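Workshop notebook, Trurthorpe Building, Room 27
January, entry opened 9:10 a.m.
Entered by R. Haberkorn. Copies to C. Lim, F. Kettler, M. Rweyemamu.

Subject: condition and relining of the large metal bins

The review of the bins continued this morning. The purpose is to decide which bins are to be relined, which are to be repainted, and which are to be withdrawn from use. The previous entry on this subject (Kettler, page 31) covered the racks and the two small trays and is not repeated.

All bins are to be emptied before inspection. Items removed from a bin are placed in the crate carrying the same number and returned to the same bin afterward. Mr. Lim asks that crates not be stacked more than two high, as the lower labels were unreadable last time.

Bin 13. Floor sound. Paint lifted at two corners. A previous repair with Zison filler has held and was left alone. To be repainted when the room is next closed for cleaning.

Bin 14. Withdrawn. The left wall has been pushed inward and the welded seam is open over a length of 36 mm. Mr. Frerichs inspected the seam and does not consider it worth repairing. The bin has been moved to the corridor with a red tag. It should not be put back into service for storage or for any other purpose.

Bin 15. Deferred. In use at the time of inspection. The surface was reviewed only as far as this was possible with the contents in place.

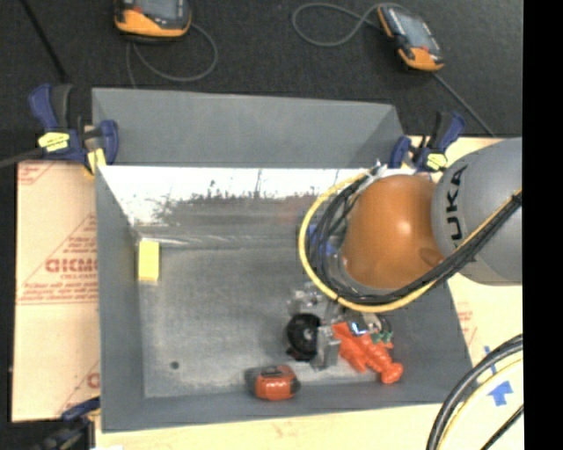

Surface wear is the main concern with the older bins, and Bin 15 is typical of them. The sheet metal itself is thick enough to last for years, but the finish is no longer even, and small items with soft coverings pick up gray dust from it. The floor is mottled, with paler scuffed patches toward the front and the left, and the bright strip on the back wall has dark speckled marks along its lower edge. The upper panel at the back is still smooth and can be left as it is. The small round hole in the lower left part of the floor is to stay open for the present. Ms. Rweyemamu would like to know whether it was drilled as a drain or for a fixing bolt; the drawings we hold do not show it. If anyone has the earlier Irnudton drawings, please leave them in the tray by the door.

Lining material. Three samples were compared on the bench -- the gray rubber sheet from Weerakoon, the ribbed mat left over from the racks, and plain felt. The felt was rejected at once, as it sheds. The ribbed mat is hard wearing, but small parts settle into the ribs and must be picked out by hand. The rubber sheet lay flat after being left overnight under weights and could be wiped clean with a damp cloth. Its smell is strong. Mr. Frerichs suggests unrolling it in the loading area for several days before it is cut.

Cutting. The sheet is supplied 27 inches wide, and two pieces will be needed for each floor. The joint should run from front to back. Mr. Kettler will prepare a paper pattern for Bin 15 once it is free, and the pattern should be marked "front" and "left" before it is lifted out. The sloping walls are not to be lined at this stage.

Cleaning. Until the lining is fitted, floors are to be wiped dry at the end of the afternoon. No scouring pads -- the gray finish does not recover from them.

Open points
Bin 13: paint to be ordered (Lim).
Bin 14: disposal form to be signed (Frerichs).
Bin 15: full inspection, empty. Measure the hole. Paper pattern (Kettler).
Rubber sheet: price for a full roll, and whether Weerakoon will take back an opened one (Haberkorn).

Entry closed 11:40 a.m. Key to Room 27 returned to the hook.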